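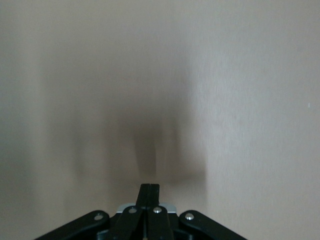
Why Do Shadows Have Fuzzy Edges?

Last updated: October

Light travels in straight lines. When something solid gets in the way, the light can't bend around it to fill in the space behind. The darker place that is left is called a shadow.

Some shadows are sharp, like a shape cut from black paper. Others are so soft that it is hard to say where they stop, as on a plain wall where a gray patch slowly fades into the paint.

The difference comes partly from the size of the light. A tiny light sends out all its rays from nearly one spot. Each place on the wall either gets that light or it doesn't, so the edge is crisp. A big light, such as a window or a wide lampshade, sends out rays from many spots. Near the edge of the shadow, some of those rays are blocked and some still get through. That part is only half dark.

Scientists have names for the 2 parts. The darkest part, where all of the light is blocked, is the umbra. The paler part around it is the penumbra.

Distance matters too. Try this after dinner, when it is dark outside.

Turn on one lamp and switch off the others. Stand 40 inches from a bare wall with the lamp behind you and off to one side. Hold up your hand and look at its shadow. Now walk slowly toward the wall. The edges get sharper as your hand gets closer. When your hand is almost touching the wall, you can see every finger clearly.

Never look straight at the bulb, and don't touch it. Some bulbs get very hot.

Clouds change shadows as well. On a sunny day your shadow on the sidewalk is dark. On an overcast day the light comes from all over the sky, and your shadow may be too faint to find.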